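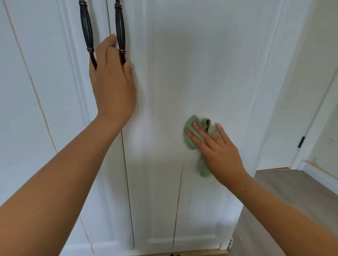
List: Umholm Cabinet and Finish
Subject: Re: Cleaning white painted doors with raised panels
Date: Sunday, December 9, 2018

On the list earlier, a member wrote:

> We have a pair of tall white cabinet doors in the hall, painted by
> the previous owner, semi-gloss I think. Raised panel molding, dark
> bronze-look pulls. There are gray marks all over the lower half and a
> yellowish patch near the pulls that comes back a week or two after I
> wash it. I have been using Tesport spray straight from the bottle
> with a paper towel. The paint next to the pulls now looks flatter
> than the rest. Is this dirt or is the paint going? Also the pulls
> look greenish where they meet the door. Should I polish them?
>
> I would like to avoid repainting before April if I can.

Taking these in order.

1. The yellowish patch. Most likely skin oil. If it returns after washing, either it was not fully removed the first time or cleaner residue is being left behind and collecting new dirt. Paper towel does not pick up much oil from a smooth paint. It moves it outward, and you get a larger and fainter patch.

Use a microfiber cloth, wrung out until it does not drip, with two drops of plain dish soap in a quart of warm water. Wipe, then go over the same area with a second cloth and clean water, then dry. The rinse step is the one people skip. I would not spray anything directly on the door. Liquid runs into the seam between the doors and into the joint at the bottom of the molding, and if the substrate is MDF it will swell there. Spray the cloth.

2. The flat spot. This could be residue or it could be loss of gloss. To tell them apart, rinse the area twice with clean water, dry it, and look at it from the side with a flashlight held low. Residue shows as streaks that follow the direction you wiped. Worn paint shows as an even dull area that does not change when rinsed. If it is worn, cleaning will not bring it back, and more rubbing will extend it.

3. The gray marks. Scuffs from shoes, bags or a vacuum are usually material deposited on top of the paint. Try the damp cloth first with light pressure, then a small amount of baking soda paste on a fingertip under the cloth. Melamine sponge is an abrasive. It works, but on semi-gloss it leaves a matte spot, so keep it for the bottom few inches or for paint you intend to redo anyway.

4. Technique. Hold both pulls together with one hand and wipe with the other. The doors otherwise flex against the catches and you end up pressing harder than you need to. Flat field of the panel first, then the molding, then the outer rails and stiles. Work the molding along its length. Going across it leaves a line of dirt on the upper side of each ridge. Refold the cloth to a clean face often. For the inside corners of the molding, a cotton swab or a soft toothbrush, damp only.

5. The pulls. Do not polish them until you know what they are. A dark bronze finish on a household pull is often a thin coating over zinc or brass, and metal polish will take it off at the high points in a few minutes. Wipe with the same damp cloth and dry immediately. The green at the base may be corrosion or it may be old cleaner dried in the gap. Take one pull off (normally two machine screws from inside the door) and look at the back. If the base metal is brass you will see it there.

With the pull off, also check the paint under the footprint. It has not been touched since it was applied and gives you the original gloss and color to compare against.

6. Repainting. If the wear is limited to the area at the pulls, I would leave it until April. When you get to it, degrease first, scuff with 200 grit or finer, remove the dust, then prime. I used Osix 389 on mine, two thin coats, and left the doors alone for 9 days before putting the hardware back. Other products will have their own times - go by the can.

One question back: do you know if the existing paint is water-based or oil? An oil-based white yellows by itself in a dark hall, and in that case part of the patch may not be dirt at all. Rub a hidden spot inside the door with denatured alcohol on a swab. If color comes off on the swab it is probably latex.

The older thread on the Mendes hinges covers taking tall doors down single-handed, should it come to that.

--
To leave this list, send a blank message with "unsubscribe" in the subject line.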